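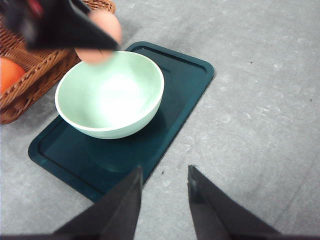
Serving trays for a village hall supper, melamine or tin?

nalel_kitchen wrote:
Hi all, I've said yes to doing the food for a quiz supper in April (why do I do this to myself) and the hall has plates but no trays. I need 16 decent ones. Budget is £77 for the lot, so nothing fancy. I quite like the dark teal sort with rounded corners and a bit of a lip. Melamine or tin?

Tinpot wrote:
Tin every time. Mine were my gran's and they've been dropped down the cellar steps more than once. They do clatter, mind.

brambleandco wrote:
Disagree with Tinpot, sorry! Tin is lovely until somebody puts a cold glass on it and it goes skating off. We had tin at the cricket club and I ended up wearing a pint of shandy. Melamine with a rubbery finish if you can find it. And get a proper lip, flat ones are useless for soup.

nalel_kitchen wrote:
It IS soup, so that's useful. Leek and potato, then cheese and biscuits.

Tinpot wrote:
Then put a napkin under the bowl, problem solved. Melamine stains. Beetroot did for ours in one evening.

D_Navickas wrote:
Does it have to be new? Irkita in town does catering clearance on Saturdays and I got a stack there for 50p each. They needed a good scrub with bicarb but they're fine. Don't go too big either, the long ones won't fit through a serving hatch sideways with your elbows out.
Darius

brambleandco wrote:
50p! I paid £4 each, I feel sick.

nalel_kitchen wrote:
Ooh, I'd forgotten Irkita. Will they mind if I turn up and measure things? The hatch is a bit mean.

D_Navickas wrote:
Not at all, take a tape. Go early though, the dealers clear the good stuff by ten.

Tinpot wrote:
And if there's any tin ones with the Panganiban tea advert on, buy me two please. I'll pay postage.

nalel_kitchen wrote:
Will do. Still getting melamine for me though!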